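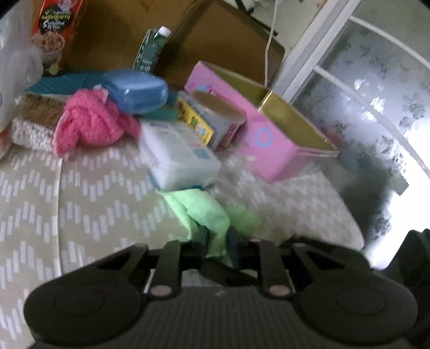
What goes into the box first, the cloth or the packets?
Packets first. Soft things fill the gaps afterward, so keep every cloth in reach until the hard shapes have found their spots.

Home Sorting and Packing, handout 3
Evis Community Classes, Rodetholm Room 6

Okay, so this session is all mixed loads, my favorite part of the course! Last time we only did matching sets (towels with towels, jars with jars), and a few of you told me your own closets look nothing like that. Mine either. A normal pile has a bit of fabric, some food cartons, a kettle, a bag that might have something in it, and you have to start somewhere.

I start with a surface I can see against. A bed is great if you put a plain or small-patterned sheet on it, and it saves your back compared with the floor. Pull the sheet fairly flat, but don't fuss over it.

Then make 2 zones. Upright things go toward the back: kettles, tall boxes, drink cartons. Flat and small things come to the front where they won't get buried. A mat helps mark the line between them, and I've used a bath mat, a placemat, even a folded pillowcase.
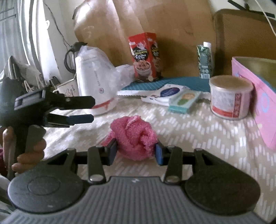
Fluffy cloths get their own little step. They hold whatever shape you squash them into, so shake them out, fold in half, fold again, and only then decide if they're wrapping something or going in on their own. Thin cloths I just fold once and lay on top.

Plastic bags: flatten and keep one for the kettle cord, and recycle the rest if your town takes them. Check inside first. I once threw out a perfectly good set of Idar drawer clips that way and I'm still sore about it.

For next time, please read page 218 in Villaseñor Home Basics (the part on cartons, skip the bit on trunks) and bring one mixed pile from home. Small is fine, a shoebox's worth. Food should be sealed, and kettles should be emptied before you leave the house, please!

Doors open at 6, and the side entrance is the one that works.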